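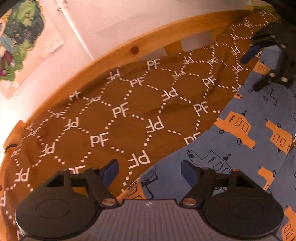

Soltum, April

# Premau Supper Recipes: README

Hello! If you've found your way to this folder you probably either cook, like old handwriting, or know my aunt Trinidad. It holds 174 recipes copied out of the notebooks of the Premau supper club, which ran on the last Thursday of the month for longer than any of us can agree on. I typed up most of it at my own table over the winter, with Sointu Ahonen checking my spelling of anything with more than two vowels in a row.

## What's in the folder

- `recipes.csv` is the main table, one row per recipe
- `notes.txt` has the scribbles from the margins (my favourite bit, do read it)
- `measures.csv` turns cups, tins and "a good handful" into grams

The columns in `recipes.csv` are title, cook, course, ingredients, method, serves and notebook. Notebooks are numbered 1 to 11. Number 7 is the one with the split spine, so a few of its pages are in a slightly odd order and I've left them that way.

## How I typed things up

I kept people's wording wherever I could. If Esi Nartey wrote "cook until it smells like Sunday", that's what you'll get in the method column. I did tidy the ingredients so you can search them – aubergine is always aubergine, spring onions are always spring onions, and so on. Oven temperatures were a right muddle (gas marks, Fahrenheit, "hot"), so they're all in Celsius now with the original wording kept in brackets after.

Where I couldn't read a word I put `[?]`. Mabli Kemeys has promised to go through those with her good glasses on, and she's already rescued the plum dumplings and most of the pickled herring.

## Things to watch out for

Puddings are wildly over-represented! Please don't go drawing conclusions about how anybody in Premau ate the rest of the week. Serving sizes are optimistic too: the barley soup says it serves 4 and I had it for lunch until the following Tuesday.

Allergens are NOT marked. Some recipes say "the usual nuts" and I haven't a clue which ones. The jam and bottling recipes are old, so look up a modern method before you put anything in a jar for keeps.

There are two fish pies. They are different. Don't merge them, Sølve.

## Using it

Cook from it, print it, put it in your parish newsletter, whatever you like. Please keep the cook's name with the recipe. If you spot a mistake, send me the title and notebook number and I'll fix it in the next version, which should also have the bread pages in.

We use cookies to remember your settings and see which pages are read. Accept all | Manage choices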